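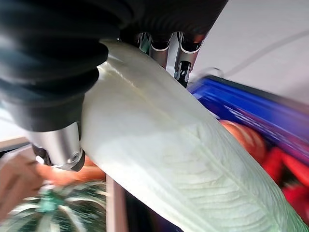
3. 조사 대상과 방법

3.1 조사 대상지

본 연구의 현장 조사는 드랄투브홀름(Draltuvholm)의 상설 청과시장과 스토부트브리지(Stovutbridge)의 주말 장터에서 이루어졌다. 두 곳은 같은 산지에서 잎채소를 공급받지만 유통 단계가 다르다. 드랄투브홀름의 상인은 대부분 도매법인 스티머니스(Stimerness)를 거쳐 물건을 받고, 스토부트브리지에서는 재배 농가가 직접 판매하는 비중이 높다. 산지와 품목을 맞춘 상태에서 판매 단계의 관행만 비교할 수 있다는 점이 두 곳을 선정한 이유이다.

조사 대상 상인은 22명이다. 이 가운데 드랄투브홀름의 상인은 잎채소만 취급하는 경우가 많았고, 스토부트브리지의 판매자는 뿌리채소나 과일을 함께 내놓는 경우가 많았다. 판매 경력은 첫해인 사람부터 부모의 자리를 물려받은 사람까지 다양하였다. 점포의 규모는 매대의 길이로 구분하였으며, 냉장 설비의 유무는 별도의 항목으로 기록하였다. 냉장 진열대를 쓰는 점포가 없는 스토부트브리지에서는 그늘막과 젖은 천의 사용 여부를 대신 기록하였다.

3.2 외엽 제거의 정의

이 논문에서 외엽 제거란 결구성 및 반결구성 잎채소의 바깥 잎을 판매 전에 떼어 내는 작업을 말한다. 산지에서 수확과 동시에 이루어지는 일차 다듬기는 포함하지 않는다. 상인들은 이 작업을 ‘벗기기’ 또는 ‘손보기’라고 불렀는데, 두 말의 범위가 점포마다 조금씩 달랐다. 어떤 점포에서는 시든 잎의 가장자리만 잘라 내는 것도 손보기에 넣었고, 다른 점포에서는 잎 전체를 떼어 낼 때에만 이 말을 썼다. 혼동을 피하기 위해 조사표에는 잎 전체를 제거한 경우만 외엽 제거로 적고, 부분 절단은 비고란에 따로 적었다.

외엽 제거는 상품의 무게를 줄인다. 무게로 값을 매기는 점포에서는 떼어 낸 잎만큼 판매액이 줄고, 포기 단위로 파는 점포에서는 손실이 장부에 드러나지 않는다. 선행 연구의 상당수가 이 차이를 구분하지 않고 소매 단계의 감모율을 하나의 수치로 제시하였다. 셰이크(Sheikh)의 연구는 판매 단위별로 감모를 나누어 본 드문 사례이지만, 냉장 설비를 갖춘 점포만을 대상으로 하였으므로 노천 매대에 그대로 적용하기는 어렵다.

3.3 자료 수집

자료는 면접과 매대 관찰의 두 가지 방식으로 수집하였다. 면접은 상인 한 명당 25분으로 정하고, 장사가 한산한 오후에 점포 안이나 뒤편에서 진행하였다. 질문은 입고 후 첫 손질의 시점, 외엽을 떼어 내는 기준, 떼어 낸 잎의 처리 방법, 손님이 직접 잎을 떼는 행위에 대한 태도의 순서로 하였다. 녹음에 동의하지 않은 상인의 답변은 현장에서 받아 적은 뒤 같은 날 저녁에 정리하였다.

매대 관찰은 개점 직후와 폐점 직전에 각각 실시하였다. 조사원은 외엽 제거가 일어날 때마다 품목, 제거한 사람(상인 또는 손님), 잎의 상태를 기록하였다. 이렇게 모은 기록은 모두 339건이다. 잎의 상태는 변색, 찢김, 시듦, 병반, 이상 없음의 다섯 범주로 나누었으며, 둘 이상의 범주에 해당하는 잎은 면적이 넓은 쪽으로 분류하였다. 범주의 판정은 조사원과 공동 연구자인 셀라마위트 제말(Selamawit Jemal)이 각자 수행한 뒤 대조하였고, 판정이 갈린 기록은 협의하여 확정하였다.

잎의 색은 분류 기준에 넣지 않았다. 결구성 채소의 경우 안쪽으로 갈수록 색이 옅어지는 것이 정상이고, 같은 품종이라도 재배 시기에 따라 차이가 크다. 그림 1의 잎과 같은 옅은 녹색은 그 자체로는 변색으로 보지 않았으며, 갈색이나 황색으로 바뀐 부위가 확인되는 경우에만 변색으로 처리하였다.

그림 1. 옅은 녹색을 띤 큰 잎 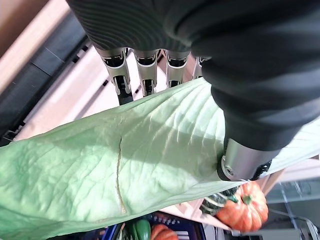 4. 결과

4.1 제거의 주체와 시점

기록된 외엽 제거 가운데 55퍼센트는 상인이 한 것이었고 나머지는 손님이 한 것이었다. 상인의 제거는 개점 직후에 몰려 있었다. 전날 팔리지 않은 물건을 다시 내놓기 전에 바깥 잎을 떼어 내는 것이 두 시장 모두에서 일상적인 순서였다. 손님의 제거는 폐점 직전에 상대적으로 잦았으며, 무게로 파는 점포에서 특히 많이 기록되었다. 계산 전에 잎을 떼면 지불할 금액이 줄기 때문인데, 상인들은 이를 대체로 묵인하면서도 떼어 낸 잎을 매대 위에 그대로 두고 가는 것은 불편하게 여겼다.

요일에 따른 차이도 나타났다. 드랄투브홀름에서는 금요일 오전에 상인의 제거 작업이 가장 길게 이어졌다. 주말 판매분이 들어오기 전에 남은 물건을 정리해야 한다는 것이 상인들의 설명이었다. 한 상인은 새 물건과 묵은 물건이 나란히 놓이면 묵은 쪽은 값을 내려도 나가지 않는다고 하면서, 그럴 때는 잎을 몇 장 더 벗겨 크기가 작은 포기로 따로 모아 판다고 답하였다. 이런 판매 방식은 포기 단위로 파는 점포에서만 확인되었다.

4.2 제거 기준과 잎의 상태

면접에서 상인들이 가장 먼저 꼽은 기준은 시듦이었다. 그러나 관찰 기록에서는 찢긴 잎의 비중이 예상보다 높았고, 이상이 없는 잎을 떼어 낸 경우도 드물지 않았다. 이상 없는 잎의 제거는 손님 쪽에서 더 많았다. 손님들은 바깥 잎에 흙이나 농약이 남아 있을 것으로 생각하거나, 질겨서 먹지 않는다고 답하였다. 상인이 이상 없는 잎을 떼어 내는 것은 주로 포기의 크기를 맞추기 위해서였다.

찢김의 원인은 운반과 진열 과정에 걸쳐 있다. 스티머니스를 통해 들어오는 물건은 골판지 상자에 세로로 채워져 있어 꺼낼 때 바깥 잎이 상자 벽에 걸린다. 농가가 직접 싣고 오는 물건은 덮개 없이 쌓는 일이 많아 맨 위와 맨 아래의 포기가 상한다. 나무 상자를 그대로 매대로 쓰는 경우에는 상자 안쪽의 마감 상태가 영향을 주었다.

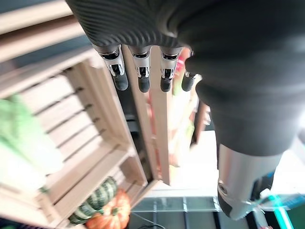 모서리에 천이나 종이를 덧댄 점포에서는 찢긴 잎의 기록이 적었으나, 이들 점포는 하루에 여러 번 물건을 보충하고 한 번에 내놓는 양도 적었으므로 덧댄 재료의 효과만을 분리하여 말하기는 어렵다. 진열 높이와의 관계도 살펴보았지만 뚜렷한 경향은 나타나지 않았다. 높이 쌓은 매대에서는 손님이 아래쪽 포기를 빼내려다 주변의 잎까지 찢는 일이 관찰되었고, 낮게 펼친 매대에서는 같은 포기를 여러 사람이 들었다 놓는 일이 잦았다.

4.3 떼어 낸 잎의 처리

떼어 낸 잎은 폐기, 사료, 무상 제공, 재판매의 네 경로로 처리되었다. 드랄투브홀름에서는 시장 관리소가 정해진 시각에 채소 찌꺼기를 일괄 수거하므로 폐기가 가장 간편한 방법이었다. 상인들은 수거 시각에 맞추어 잎을 통에 모았고, 수거 이후에 나온 잎은 이튿날까지 점포 뒤편에 두었다. 스토부트브리지에서는 판매자가 찌꺼기를 되가져가야 하며, 가축을 기르는 농가는 이를 사료로 썼다. 가축이 없는 농가도 이웃에 넘기거나 퇴비로 썼기 때문에 장터에서 바로 버려지는 양은 적었다.

재판매는 상태가 좋은 외엽을 묶어 국거리나 절임용으로 파는 것이다. 값이 낮아 수입에는 큰 보탬이 되지 않는다고 하였으나, 단골이 찾기 때문에 계속한다는 답이 있었다. 무상 제공 역시 단골에게 덤으로 얹어 주는 형태가 대부분이었다. 두 경로 모두 잎이 마르기 전에 처리해야 하므로 개점 직후에 떼어 낸 잎이 주로 쓰였고, 폐점 직전에 손님이 떼어 놓은 잎은 거의 폐기되었다.

조사는 6월에 한정되어 있다. 기온이 낮은 시기에는 시듦의 비중이 줄고 동해를 입은 잎이 새로운 범주로 추가될 가능성이 있다. 겨울철 조사에서는 같은 점포를 대상으로 하되, 손님이 제거한 잎에 대해서는 구매 여부를 함께 기록할 예정이다.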